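Zwei Handgreifer vergleichen: Anleitung in kleinen Schritten

Für diesen Test brauchen Sie zwei Handgreifer, einen Tisch und leichte Gegenstände. Ich vergleiche die Backen von Thevar mit denen von Melard. Zuerst stellen Sie in Griranport die Bildrate ein und prüfen, ob beide Marker erkannt werden.

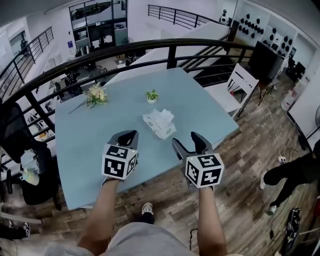 Der Vergleich ist nur fair, wenn beide Greifer dieselbe Aufgabe bekommen. Beginnen Sie mit einem weichen Objekt, bei uns ist es die Packung Taschentücher, danach kommt der kleine Topf mit der Pflanze. Die weißen Würfel mit den Markern sollen immer frei bleiben.

Machen Sie pro Backe 56 Griffe und speichern Sie jeden Griff einzeln.

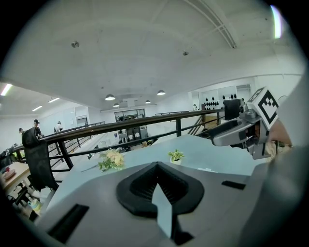 Nach dem letzten Griff tauschen Sie die Hände und wiederholen alles. Divya Acharya hat mir dazu geraten, denn meine linke Hand drückt stärker.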